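HIST 207: Holidays and How We Got Them
Handout 8: Labor Day, or Why the Office Is Closed in September

Read this before Monday. The reading from the course packet is still due, and the packet is still too heavy. Bring it anyway.

1. Where we left off

Last week was Thanksgiving, and several of you were disappointed to learn that the menu took a long time to settle down. Labor Day is a different sort of holiday. It has no menu, no costume and no religious roots. Most Americans can tell you which weekend it falls on and what it does to the price of a mattress. Fewer can say who asked for it, and why asking was a risky thing to do.

2. The first parade

The first Labor Day parade usually cited took place in New York City in September 1882. It was organized by the Central Labor Union. It was held on a Tuesday, an ordinary working day, so anyone who marched gave up a day's pay to do it. Keep that in mind when you read accounts that call it a picnic. There was a picnic, with speeches and beer, but it came after the walking.

Crowd figures for the day vary a good deal depending on who was doing the reporting. Sympathetic papers saw multitudes. Unsympathetic papers saw a modest number of men with banners. Your job as historians is to ask what each paper stood to gain, and then to be a little suspicious of both.

3. The argument over who thought of it

Two men with very similar last names have been put forward as the founder, one a carpenter and union leader, the other a machinist. Their supporters have been at it for well over a century. I am not going to settle it, and I would ask you not to settle it in your papers either, at least not in the first paragraph. Students who open with a verdict tend to spend the next four pages defending it.

A more useful question is why we want a founder at all. A holiday that grew out of meetings, motions and somebody booking a park is hard to put on a plaque.

4. From city to state to nation

Oregon was the first state to pass a Labor Day law, in 1887. Other states followed, and by 1894 a good share of the country already had the day in some form. In June of that year Congress made it a federal holiday, to be held on the first Monday in September.

The timing deserves a look. The Pullman strike was under way outside Chicago, and the railroads were feeling it. The bill was signed in late June, and within days federal troops were sent in against the strike. Some writers treat the holiday as a peace offering. Others point out that the bill had been moving through Congress before the boycott spread, and that a peace offering normally arrives with fewer soldiers. Both readings are in your packet. Pick one and argue it, or find a third and surprise me.

5. Why not May?

Much of the world honors workers on May 1, a date tied to the American campaign for the eight-hour day and to the Haymarket affair of 1886. So the United States supplied the events and then celebrated in another season. September had the advantage of being already in use by the unions, and of carrying none of May's more radical company. It also sat in a long empty stretch between the Fourth of July and Thanksgiving, a practical point that gets less attention than it should.

6. What became of it

Parades thinned out in many cities during the twentieth century, though some places never gave them up. The day slowly turned into the unofficial end of summer. Then came the rule about not wearing white afterward, which has several proposed origins and no good evidence for any of them. If you find some, please bring it to office hours. I own one pair of white pants and would like to know where I stand.

Retail workers, you will notice, are often on shift that Monday. Put that in your discussion notes. It will come up.

7. Terms to know

Central Labor Union
Eight-hour movement
Haymarket affair
Pullman strike
Federal holiday (and what it does and doesn't require of a private employer)

8. For the response paper

Two pages, double spaced, on either section 4 or section 5. Use at least one newspaper account from the period. A website that also sells patio furniture is not a newspaper account. Margins will be checked by eye, and the eye has seen a lot of margins.

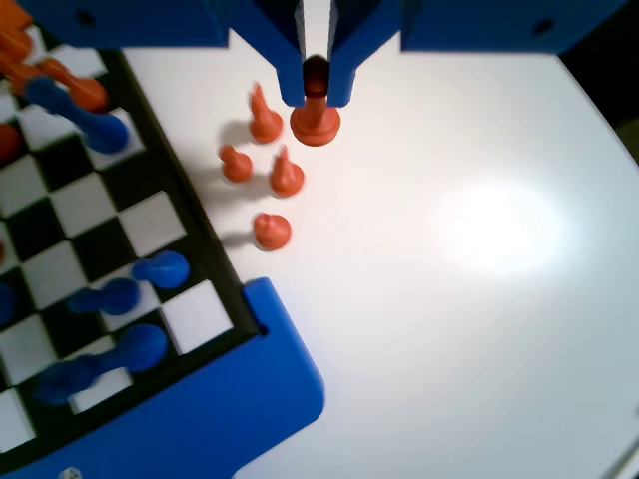

Does a private company in the United States have to give its workers Labor Day off?

Federal law doesn't require it. The 1894 act covered federal workers, and private employers decide for themselves, unless a union contract or some other agreement says otherwise.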